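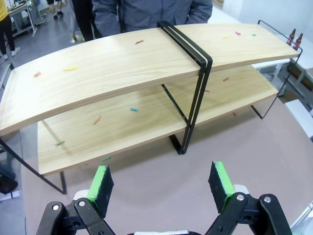
How do I stop a long shelf from sagging in the middle?

Shorten the gap between supports, or put something stiffer along the front edge. Everything else is a way of putting off one of those two jobs.

The longer version, as the above will not satisfy my wife. I put up a run of shelving in the back room in January for what I described at the time as "a few books". The shelf is 1435 mm long, held at each end by a bracket I was very proud of, and it now has the outline of a hammock. The books in the middle lean in on each other like people at a funeral. I have tried turning the board over, which gave me a month of smugness, after which it went the other way. I have also tried moving the heavy stuff to the ends, but the heavy stuff is the complete run of a railway magazine and apparently has to stay in order.

The board is 18 mm thick, chipboard inside with a white coating. The wall is brick on one half and something hollow on the other. I don't mind buying another bracket but I would like to be told it will work before I go back to Coetzee, where the man on the fixings counter already knows me by sight.

Posted by hovov_end_terrace

Sipho Mahlangu
Chipboard is the trouble. It creeps, meaning it goes on bending slowly under a load that looked fine on the first day, and it doesn't fully come back when you take the load off. Turning it over works until it has crept the other way, as you've found.

For that length and thickness, loaded with magazines, I'd want two more supports between the ends. One in the middle will help a great deal, but glossy magazines are much heavier than paperbacks and you'll be back here next winter. Screw into the brick where you've got brick. On the hollow side, find a stud if there is one, and if it doesn't land where you want it, fix a length of timber across two studs and hang the bracket off that. Please don't trust a plasterboard plug with a railway.

If you can't bear the look of more brackets, glue and screw a batten under the front edge, on its narrow side so the depth runs up and down. 40 mm deep would be my minimum. Put another along the wall under the back edge, screwed into the wall, and the board has almost nothing left to do. Take everything off and prop the middle up level before the glue goes on, otherwise you'll have a beautifully reinforced sag.

Irkach
just get a thicker board

uvska_joiner
Mostly agree with Sipho. A thicker board is a fair answer too, even if it was delivered in five words. Stiffness goes up with the cube of the thickness, so going from 18 to 25 mm makes it more than twice as stiff for the same material. Plywood instead of chipboard gets you further still.

I would also weigh a foot of those magazines on the bathroom scales before buying anything. People always guess low. I did my own cookery books once and moved them to the floor the same evening, where they still are.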